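26 February 2018

FOR IMMEDIATE RELEASE

Tokamthorpe toy and model fair returns to Barta Hall with more tables and a longer day

The Plikine Model Club is very pleased to say that its spring fair is coming back to Barta Hall in Tokamthorpe, and that after a busy January of letters and phone calls we have been able to take bookings for 60 tables. Old tin cars, railway bits, kits still in their boxes, figures that have seen a good many battles – all of it is welcome, and so are you.
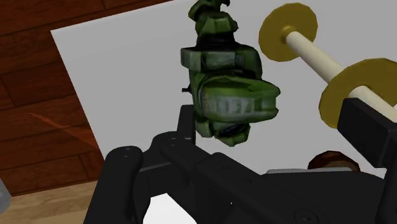 Several regulars wrote to ask whether the swap corner would be back, and one of them added that "half the fun is going home with something you never meant to look for". We quite agree, and the swap corner will have the small room to itself this time, with the kettle close by.

Doors open at 10 and entry is £2, with children free as long as they bring a grown-up along. Last year we welcomed over 80 visitors before lunch, which was a lovely surprise and also rather a squeeze, so the tea bar has moved to the Cirside end of the building.
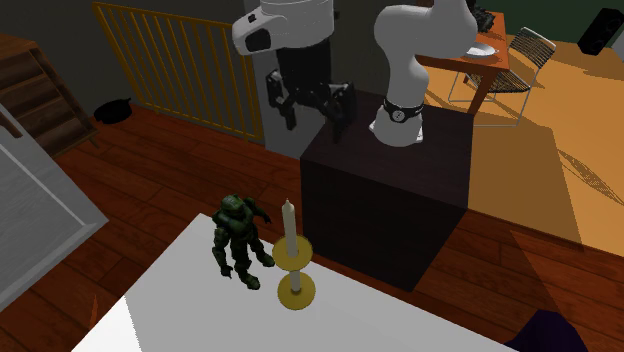

Anyone planning a display of their own is asked to let us know its size before the end of the month. Tall pieces always do well if they are given a bit of height and some space. A plain dark box, like the big blackish-brown one standing on the wooden floor, makes a very good stand for something pale, and it saves fussing with cloths and pins. Please bring your own lamp if you want one.

Tables may be booked through the Plikine Model Club at Barta Hall, Tokamthorpe.

ENDS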